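塑料周转筐

塑料周转筐，又称塑料周转箱、物流筐，是以热塑性塑料为原料、经注射成型制成的敞口容器，用于农产品、食品、零售商品及工业零部件的盛装、搬运、暂存与分拣。筐壁和筐底带有孔眼者一般称为“筐”，壁面封闭者一般称为“箱”，但在实际使用中两种称谓常常混用。家庭和办公场所使用的小型塑料收纳筐在结构与工艺上与周转筐同源，本条目一并叙述。

名称

“周转”一词指容器在供货方与收货方之间反复往返使用，区别于随货物一次性交付的纸箱、木箱和编织袋。早期文献中亦有“塑料篓”“胶筐”等写法，其中“胶筐”在华南地区的口语中至今通行。行业文件多按用途冠名，如果蔬筐、水产筐、面包筐、禽蛋筐等；按结构则分为直壁筐、斜壁筐、折叠筐和翻转叠放筐。

历史

在塑料容器普及以前，农产品和水产品的短途运输主要依靠竹筐、柳条筐和木条箱。此类容器取材方便，可由产地自行编制，但吸水后重量增加，清洗困难，边角的断条容易划伤果实表皮。木条箱的强度较高，其空箱却占用大量回程运力，损坏后的修补也需要专门人工。

二十世纪中叶以后，高密度聚乙烯和聚丙烯相继实现工业化生产，大型注塑设备的锁模力不断提高，整体成型的大尺寸容器成为可能。饮料和乳品行业较早采用塑料筐回收玻璃瓶，其后扩展至屠宰、烘焙、果蔬批发等领域。超级市场和配送中心兴起后，容器的外形尺寸逐渐与托盘尺寸相协调，零散的地方规格开始归并。

在区域性批发体系中，规格统一往往先于正式标准出现。普莱迪顿（Pleditton）果蔬批发市场早年有13种外形尺寸不同的塑料筐同时流通，不同商户的筐不能相互叠放，空筐归还时需逐一辨认。该市场后来将场内通用规格压缩为5种，并规定筐体须在短侧壁压印编号。邻近的西尔基亚（Sirkia）市场随后采用相同规格，两地之间的空筐得以互换。

材料

高密度聚乙烯和聚丙烯是最常用的两种原料。高密度聚乙烯韧性较好，在低温下不易脆裂，适用于冷库、水产和户外作业；聚丙烯刚性较高，表面光泽好，耐热性优于聚乙烯，适合需要热水清洗的场合以及壁厚较薄的家用收纳筐。为兼顾刚性与抗冲击性，部分产品采用共聚聚丙烯。

与食品直接接触的筐体通常要求使用新料，所用着色剂和助剂应符合食品接触材料的相关规定。非食品用途的筐体可以掺入一定比例的回收料，掺入后颜色偏暗，批次间色差较大，冲击强度亦有下降。长期露天使用的产品须添加紫外线吸收剂或受阻胺类光稳定剂，否则筐口和提手部位会首先出现粉化和裂纹。

结构

塑料筐的基本结构包括筐底、侧壁、筐口边缘和提手。筐口边缘多向外翻折，形成连续的加强筋，以承受叠放时的竖向荷载。角部一般做成圆角，既可减少应力集中，也便于脱模和清洗。

侧壁开孔是筐类产品的主要特征。孔眼的形状有圆形、方形、长圆形和菱形等，排列方式以规则网格最为常见。开孔可以减轻自重、节省原料，并使空气和冷却水得以流通。开孔率过高则会削弱侧壁的抗弯能力，因此靠近筐口和筐底处常保留实壁，或改用较小的孔眼。盛装细小物品时，孔径须小于内装物的最小尺寸。

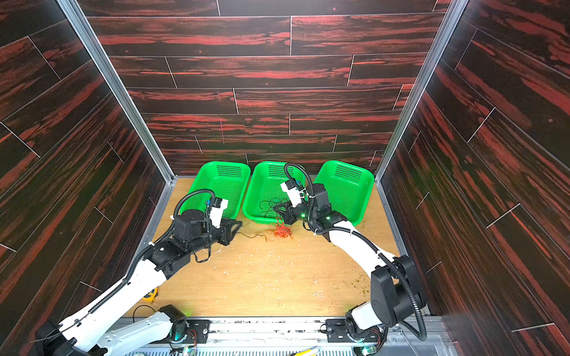
筐底分为平底和网格底两类。平底适于在辊道和皮带上输送，运行平稳，噪声较低；网格底排水迅速，多用于清洗、沥水和水产加工。部分筐底设有定位凸缘，与下层筐口相互嵌合，可防止堆垛在运输中横向滑移。

叠放与套放是两种不同的存放方式。叠放指上层筐的重量由下层筐口承担，内装物不受压；套放指空筐相互嵌入，以节省空间。斜壁筐便于套放，直壁筐的容积利用率较高。翻转叠放筐利用两端不对称的支承结构，同向放置时套合，转动一百八十度后则可叠放。折叠筐的侧壁以铰链与筐底连接，空筐折平后体积显著减小，但零件较多，铰链为主要的损坏部位。

制造

塑料筐几乎全部采用注射成型。原料经干燥、配色后进入料筒熔融，在高压下注入模具型腔，经保压、冷却后脱模。带孔侧壁的成型通常需要四面滑块模具，滑块的配合精度决定孔眼边缘是否产生飞边。较大的飞边会刮伤手部和内装物，须在出厂前修除。

冷却不均会引起侧壁内凹，是薄壁筐最常见的外观缺陷。生产企业一般通过调整水路布置、延长保压时间或在侧壁增设横筋加以改善。刚脱模的筐体尺寸尚未稳定，应静置后再行检验和码垛。

颜色

筐体颜色主要用于识别。常见的有绿、蓝、红、黄、灰、白等色，其中绿色和蓝色在果蔬与水产行业使用较多。食品加工企业常以颜色区分生料与熟料、清洁区与污染区，也有企业以颜色区分班次或配送线路。颜色的含义由各单位自行规定，行业内并无统一对应关系，跨单位流转时应以筐体上的标识为准。

阿马托（Amato）配送中心的管理规程将颜色与温区相对应，冷冻、冷藏和常温货物分别使用不同颜色的筐，并禁止跨温区借用。该规程同时要求颜色标识与文字标签并用，以照顾色觉异常的作业人员。

使用与管理

周转筐的流转方式可分为自有自用、押金流转和共享租赁三类。自有自用适合加工厂内部及固定的门店配送，管理简单，但淡季闲置较多。押金流转常见于批发市场，由收货方按筐缴纳押金，归还时退回。共享租赁由专业机构统一采购、清洗和调度，使用者按次或按日付费。

扎塔赫（Zatach）地区的农产品合作组织采用押金流转制，于每年11月采收结束后集中清点。该组织在2021年5月23日修订的管理办法中规定，筐口开裂、提手断裂或筐底变形的容器不得继续用于叠放，堆垛总数以33只为一组登记入库。

清洗是周转管理的重要环节。机械清洗通常包括预冲、碱液喷淋、漂洗和吹干等工序，网格密集的筐体容易在孔眼内残留叶片和泥沙，需要提高喷淋压力或辅以人工刷洗。清洗后的筐体应倒置存放在通风处，待完全干燥后方可套放，以免内部滋生霉菌。

家庭与办公用途

小型塑料筐广泛用于厨房、浴室、衣柜和办公桌面的收纳。与物流用筐相比，此类产品壁厚较薄，承载要求低，外观和配色较为多样，筐口多作圆角处理。孔眼在此主要起通风和减重作用，也便于在不取出筐体的情况下辨认内装物。学校和幼儿园常用小型筐分发文具、收集作业和存放玩具。

收纳筐的尺寸没有通行标准，不同厂家的产品往往不能互相套放。选购时一般以柜体或层板的净深为依据，并为取放留出余量。

环境影响

塑料筐的环境表现取决于重复使用次数。单只塑料筐的原料消耗和制造能耗高于同容积纸箱，须经多次周转方能抵偿；回程运输和清洗用水也应计入评价范围。使用年限受装卸方式、日照和气温影响较大，正常使用的果蔬筐可服役数年。

报废筐体材质单一、杂质较少，回收价值高于多数混合塑料废弃物。通常的处理方法是破碎、清洗后重新造粒，用于制造非食品用途的筐体、托盘或管材。带有金属提手或纸质标签的筐体应在破碎前拆除附件。

参见

托盘；注射成型；高密度聚乙烯；聚丙烯；冷链物流；可循环运输包装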